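6 April 2018
Notebook, cloth handling, Rerham bench

Good session on the handling rules with Mojtaba Ebrahimi! We went through the Bedero draft line by line with real garments on the table, and I think it finally reads like something a new starter could follow.

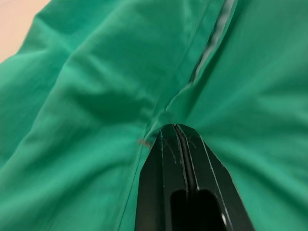
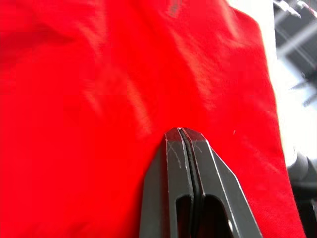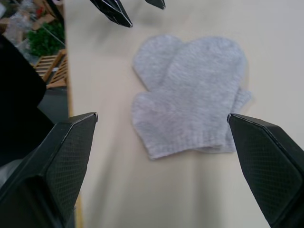 Wrist views: green fabric, red fabric, grey mittens.

Rules as they stand tonight:

Fingers get wiped before every batch. Lint and loose threads come off with the brush, never with a bare hand while the arm is live.

Check the fingertips for scratches and write them in the wear log, even the faint ones. Mojtaba wants a photo too - fine by me.

Rule 2 now says to look for seams and zips before choosing a grasp point. Love this one, it should have been in from the start.

Mittens count as one item if they overlap. Raíssa Araújo disagrees and wants them split, so left open.

The log has 2,725 grasps in it so far, and almost 40 have no garment type filled in. Must chase those. Also ask Endale whether their stop-button wording is newer than ours.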